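Fadbridge Serving Tray, Cream
Nov 26, 2023 - by Arvo Valtonen

Molded tray with rounded corners for breakfast and cafe service. Stacks up to 20 high. Rated for 2,000 wash cycles on the top rack - do not use a heated dry setting. Maximum load is 18 pounds, spread evenly. The base has no rubber feet, so order the Quintana liner for use on glass or polished stone.
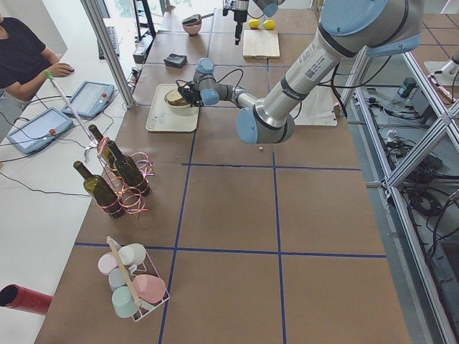
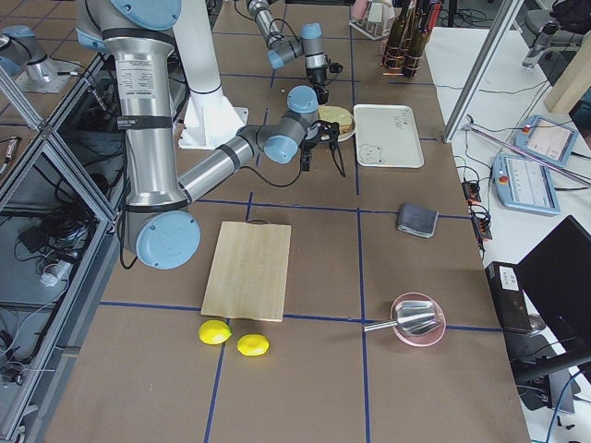
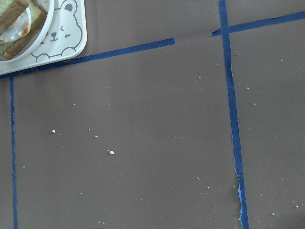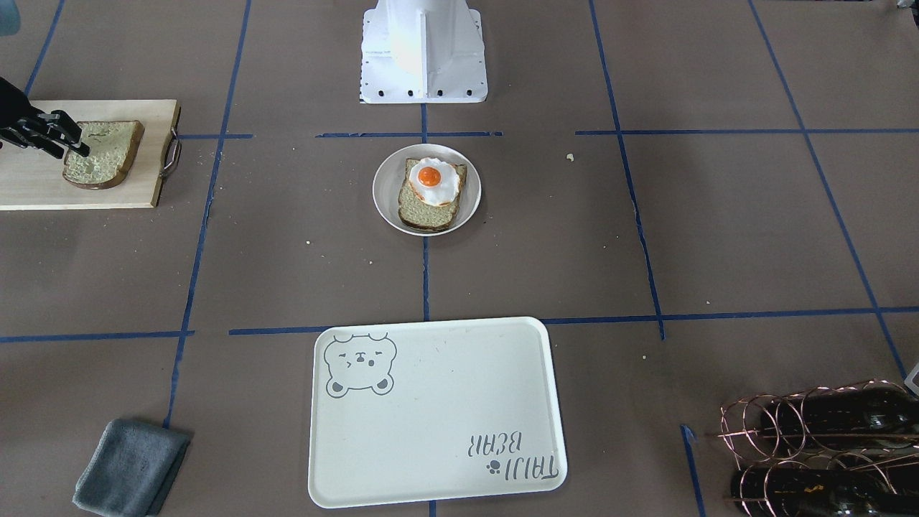

Sold singly or in cartons of 31. Cartons ship flat from the Plutik warehouse; single trays ship in a padded sleeve. The older Stunatetti tray has a deeper lip and will not nest with this one. Replacement liners return to stock in April.

Contact | Copyright Fadbridge | Back to top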